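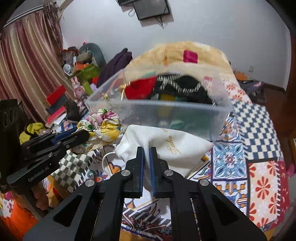 Rovus hand gripper kit

The Rovus is a hand-held gripper kit made by Madico, a small maker of robot training tools. It is sold to people who want to teach robot arms how to handle everyday things such as clothes, bags, towels and small boxes. A person holds a gripper in each hand and does a chore with it, and the motion is recorded so that a robot arm with matching fingers can learn the same chore later. The kit is best known for its work with soft goods, an area where many earlier tools did poorly, and it has built up a loyal following among home users as well as labs.

Background

Madico began work on the kit after a run of trials with a full robot arm in a rented apartment. The arm was slow to set up, too heavy for one person to lift onto a bed, and had to be bolted down before it would fold so much as a napkin. Reiko Murakami, the lead designer, drew up a version that left the arm out entirely and kept only the fingers. Her first model had a single gripper on a broom handle. The second used a trigger grip and went on to become the Rovus.

The first public version came out in May with a plain case and a short paper manual. A revised edition dated 12 September 2020 added softer finger pads and a longer trigger, and this is the version most reviews describe.

Design

Each gripper has two parallel fingers that stay level with each other as they close. This sounds like a small thing, but it makes a huge difference with thin cloth! Fingers that swing shut like scissors tend to push fabric out of the way just before they meet, while parallel fingers come together flat and catch the edge. The fingers are moved by linkage arms, and the pivots can be tightened at home with an ordinary screwdriver.

The inner faces of the fingers carry pads, which are the part that wears out first. A full set can be changed in nearly 5 minutes, and the old ones peel off without leaving glue behind. Users who work mostly with cords, zippers and ribbon tend to go through pads faster than those who work with blankets and knitwear.

The grippers fold down at the linkage for storage, and both fit in the carrying case along with the charger and a bag of spare screws.

Use with soft goods

Cloth is hard for robots. It has no fixed shape, it hides its own edges, and it never lands the same way twice. The Rovus handles it by leaving the hard choices to the person. The user can see a fold, pinch it, feel that it is slipping and try again, and all of that goes into the recording.

A drawstring pouch is one of the best tests of the kit. The fabric is soft and the corners flop over, so a good pinch has to catch enough cloth to lift the pouch without dragging whatever is next to it. A loose cord adds a second problem, as it can trail behind the bag and snag. With the Rovus the corner pinch is a real pleasure to do, and most new users have it down within a few tries.

Packing and sorting are the other common jobs. Clear storage boxes are popular for this, as the person can check what is inside without opening anything. Busy patterned bedding makes a good work surface too, though a tougher one: a robot trained only on a plain white table can be badly thrown off by a bright print. Madico's manual tells users to work in lived-in rooms and to leave the clutter where it is.

Versions and price

The kit comes in two forms. The standard kit, at 169 dollars, has one gripper, a charger and 2 sets of pads. The pair kit adds a second gripper for jobs that call for both hands, such as holding a bag open while filling it. Owners of the standard kit can buy the second gripper on its own and link it later, and the two are matched by holding both triggers down.

Madico also offers a training service called Sakai. Users send in their recordings and receive a finished skill file for their robot arm, usually within 18 days. The service accepts recordings from the single gripper, but two-handed tasks need the pair.

Reception

Users have praised the kit for its light feel and for how quickly a beginner can get good work out of it. A long review in the hobby newsletter Rotham called the finger action "a joy, the first one I have used that can pick up a sock by the cuff and not by luck." The same review found the trigger spring too stiff for long sessions and noted that the wide body can block the view of small items held close to the palm.

Other complaints concern the case, whose latch is weak, and the lack of a left-handed trigger. Murakami has said that a lighter spring is in testing and that it will fit all grippers already sold. The pads for the first version do not fit the revised one.

See also

Robot hand
Learning from demonstration
Cloth folding
Parallel gripper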